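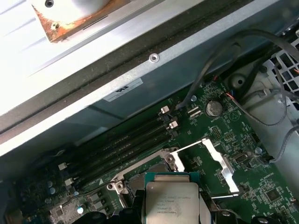

Old hardware & home servers > Buying and selling

Best way to get rid of a retired server without getting ripped off?

mirjana_l
My sister-in-law closed her print shop and I inherited the job of selling off the office stuff. Desks went in two days. The old server is still sitting in my hallway, and I've had one offer, from a reseller called Umton, for $153. Is that fair? She paid a fortune for it.

plorer_fan
What she paid doesn't matter, sorry. I sold mine whole on a local board and it took until December with 4 no-shows. Take the $153 and get your hallway back!

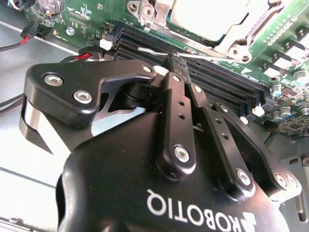
zineb.mahrous
I disagree with plorer_fan. Resellers price these for scrap because they know you're tired of looking at them. Part it out! Memory is the easy part — the slots sit in a row on the board, so you can get at the sticks without taking much else apart, and they ship in a padded envelope. I did this with 2 machines last year and got up to $1460 total, drives not included. (Wipe the drives or keep them. Please.)

plorer_fan
Sure, and how many evenings did that eat? You're not counting post office lines or the guy who wants a refund because he bought the wrong kind.

zineb.mahrous
Fair, I had one of those, and he was a pain. But I like doing it, so the evenings were kind of free for me. 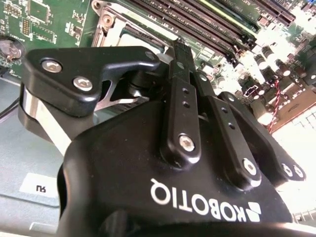
Server board, green side up

mirjana_l
Okay, I'm leaning toward selling the memory myself and letting Umton have what's left. Would they still want it?

guo77
Ask first. Mine knocked the price down by half once the memory was gone, so do the math before you pull anything.

Tags: selling, used servers, memory, pricing

We use cookies to keep you signed in. Accept | Settings

© Drullden Forums | Contact | Back to top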